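Bolby Manipulation Group
Minutes of the project meeting held on 2021-12-27

Present: Petronella Xaba (Chair), Gerrit Molefe, Sipho Nkuna, Nosipho Fourie (minutes)
Apologies: Gert Shezi

1. Minutes of the previous meeting
Agreed as a correct record, with one change: the work on grip force at item 4 should be credited to Mr Shezi.

2. Matters arising
The Ratovent licence has been renewed until June. Mr Molefe still awaits a reply from Virk on the spare wrist joint and will write again.

3. Results of the start position study
Mr Nkuna reported. Two policies had been trained on the same number of demonstrations, 2000 each. In the first set the basket was kept in one place throughout. In the second it was moved and turned before every demonstration. Each policy was then given 100 trials of placing the bread roll in the basket, with the basket turned to angles absent from both sets.
The fixed policy succeeded in 38 trials. The varied policy succeeded in more than twice as many. Most failures of the fixed policy came at release, when the roll struck the rim.
The Chair asked whether the lighting had been the same for both. Mr Nkuna confirmed that it had. Ms Fourie noted that one type of roll had been used and that the finding should be worded with care until others had been tried.

4. Layout for the next round
Members considered the proposed start layout, with the roll lying clear of the basket and both set at a slant on the white table.

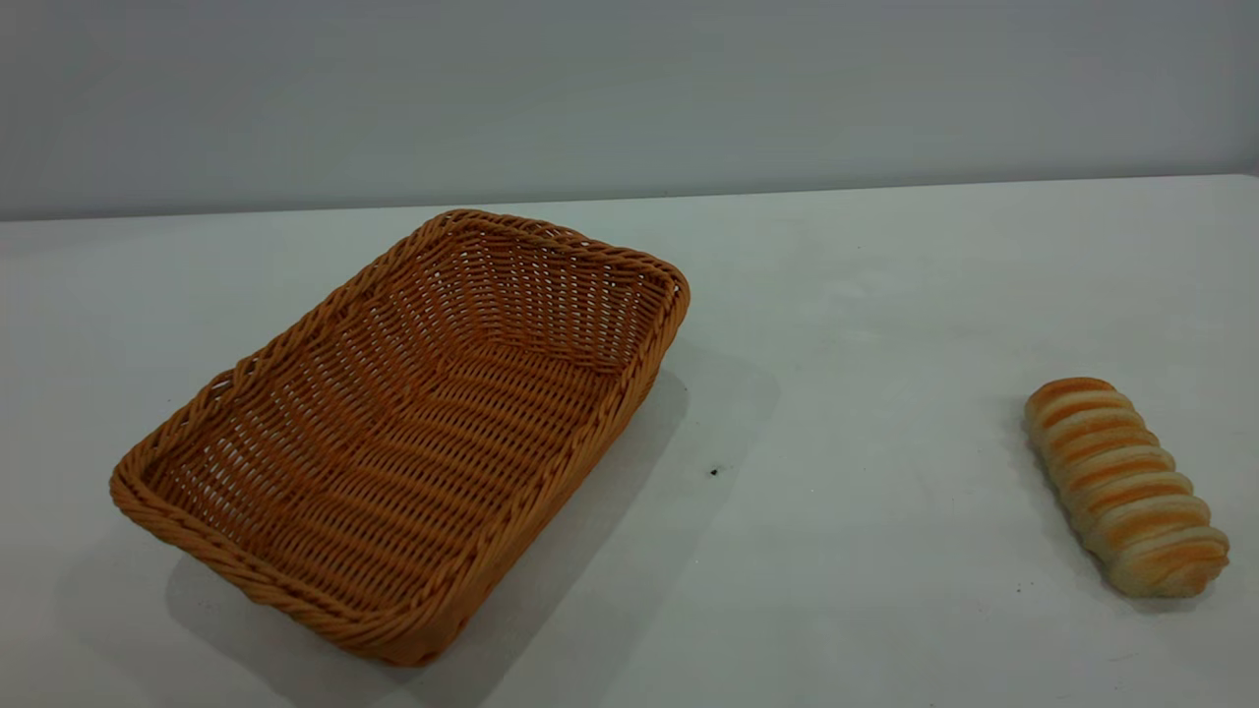
Mr Molefe proposed that the gap between the two objects be varied as well as the angle. This was agreed. A further 20 trials will be run for each new gap, and the success rule will stay as before: the roll must rest wholly inside the basket after release.
Action: SN to draw up the list of positions. GM to check the arm's reach at the far side of the table.

5. Report to Tradton
The draft was received. Section 2 is to be shortened and the failed trials set out in a table.
Action: NF

6. Any other business
None.

The Chair closed the meeting. The next meeting will be arranged by email.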